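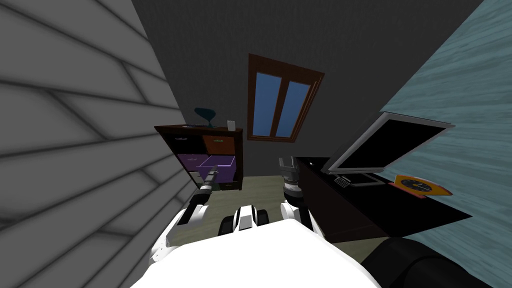
Stilside replied that chores are still years off and that a drawer is the easy part. Anything with a handle and a straight slide can be worked out ahead of time. Laundry can't.

Trotska
Drawers aren't that easy. At the shop we had an arm that was supposed to pull parts bins all day. 200 bins, same size, same rack. It did fine until October, when the rack got bumped and sat a little crooked. After that we had a guy standing next to it.

Stilside
So it needed a guy. That's my point.

Trotska
One guy for two racks. Before that it was one each. I'd call that doing the work.

fagerlund44
Simulation is where I'd look first. The purple drawer in the middle is rendered, so you can run it 1,126 times overnight with the room changed each time. You can't do that in a kitchen.

Stilside
And then you put it in the kitchen and the drawer sticks. Rendered drawers don't have a spatula jammed in the back.

fagerlund44
You can model a stuck drawer. People do.

Trastosora
I clean houses for a living. Opening a drawer is maybe one percent of it. Knowing what goes back in which drawer is the job, and every customer is different. If a machine could put away one load of dishes in a house it had never been in, I'd pay attention.

Trotska
Fair. Ours never had to decide anything. Every bin had a number on it.

Stilside
Dishes in a strange house, then. I'll put $100 on not in the next five years.

fagerlund44
I'll take that. Does it get to break a plate?

Trastosora
One.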